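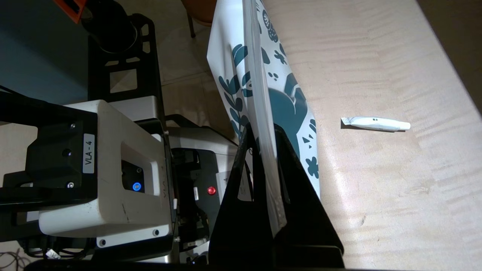
How do you set a per-word rate for a first client?

Work backwards from the hours. A 1,000 word piece for a client like Staver takes most folks 2 days with research, calls and one round of changes. Decide what those days are worth, then divide.

Notes from the rest of the hour
– flat fee ok if scope is in writing
– Bouzid brief: asked for 1,000, final came to 1,527. Who pays for the extra? Check the contract first
– kill fees – we ran out of time, see July handout
– invoice on delivery, not on publication!! Put payment terms on the cheque request as wel

For next class: draft a quote for the Skurnico newsletter, one page max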